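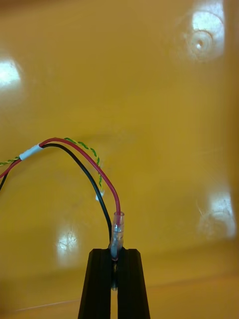 Sorting small parts on a bench: trays or bins?

soldermoth wrote:
OK bench people, I need opinions. I'm sorting connectors, leads and little boards for our repair shop and I can't settle on a layout. The red wire with the clear crimp terminal is one of 300 leads I want kept away from everything else. Do you bag yours, bin them, hang them?

Lokano_fan wrote:
Bins! Always bins. Orange ones, so you can spot a dropped part from across the room.

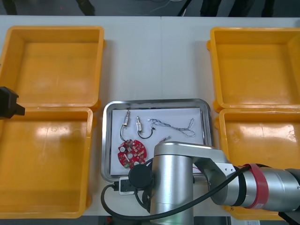

Photo: Wumpini Quaye

One steel tray in the middle with white paper in it, two bins on each side. You dump a handful on the paper and deal it out like cards.

opoku86 wrote:
Hard disagree on the bins. Those thick rounded rims eat bench space and I'm always reaching over them. I went to flat Furnora drawers in March — never looked back.

soldermoth wrote:
Drawers make me forget what I own, though. And the bins do get grubby, I'll give you that. Look at the seam on the orange plastic.

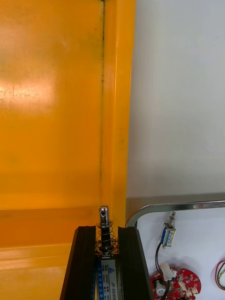 Orange plastic up close, with the tray to the right

opoku86 wrote:
Yeah, see, dark specks all down it. Old toothbrush and dish soap.

Lokano_fan wrote:
It's a bin, it's allowed to have dirt on it lol. What are you doing with the round boards? I wouldn't toss those in loose with the wires.
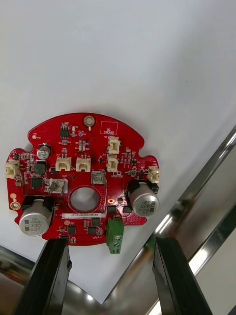

Red board, QC STICKER box still blank

soldermoth wrote:
They get their own bin, one layer deep. The cap on the left says 330 and 63V and I don't want those getting knocked around. Thinking of lining it with Surik foam?

opoku86 wrote:
Make sure it's the antistatic kind. I still say drawers.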